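Call for participants: home-built sorting arm, handheld gripper sessions

24/01/2021
3 min read
20 shares | 5 comments

Cleten is a small robot arm being built in a spare room and, on weekends, at the Räsänen shared workshop. The target task is narrow: pick up small jewelry and cord pieces from a soft surface and put them in a round tin. The arm's frame and wiring are done. The grasping software is not, and it needs recorded demonstrations from more hands than mine.

We are looking for 5 people to record with a handheld gripper at home. Each participant completes 100 picks over 3 sessions. One pick is a full cycle: approach, close, lift, move to the tin, release. Dropped pieces still count if you keep recording through the drop.

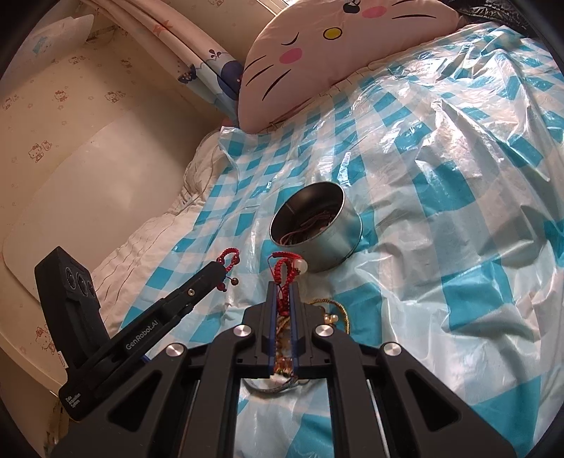 Cords are the hardest class so far. A knotted cord changes shape when it is lifted, and the end that hangs free tends to catch on whatever lies next to it. Beads on a string are second. Rigid pieces such as bangles are easier to hold but hard to get under when they lie flat. Participants should expect to spend more time on cords than on everything else combined.

Work surface: a bed, a sofa or a padded table. Cover it with clear plastic sheet. Leave the wrinkles in. The first set was recorded on a bare desk and the arm learned to press straight down, which does nothing useful on a mattress. Leave the room as it normally is. Do not clear away pillows, blankets or clothes for the recording.

Requirements:

- 18 or older, with steady use of at least one hand
- An open metal tin, no lid
- Your own bracelets, cords or beads, nothing valuable
- Room light that stays constant through a session
- Enough disk space for the raw files until pickup

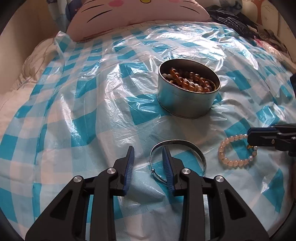 Approach each piece with the jaws open wider than you think you need. Stop before contact, then close slowly. If a piece slides, open fully and start the approach again. Do not chase it with the jaws half closed. Two-handed work with a pair of grippers is welcome from anyone who has finished the first session, and should be logged separately.

The position is unpaid. The Gultum parts fund covers the plastic sheet, the tin and postage both ways. Participants get a copy of the full recorded set and the drawings for the arm. Faces, mail and screens should be kept out of view. Anything you want removed is deleted on request, up to the end of April.

To apply, send a short note through the Trukesport message board, addressed to Tsegereda Woldegiorgis. State which hand you will use, what surface you have, and which evenings are free. Robotics experience is not needed. Soldering experience is not needed either, but say so if you have it, as the wrist board still has to be rebuilt.

Comments (5)

mdk_bench
Does left-handed matter? All my tools end up mirrored.

T. Woldegiorgis
Left is fine. Put it in the note.

orla77
What about fine chain? I have a lot of it.

T. Woldegiorgis
No chain in this round. It gets into the linkage.

pinion
Sent mine in. Sofa, not bed.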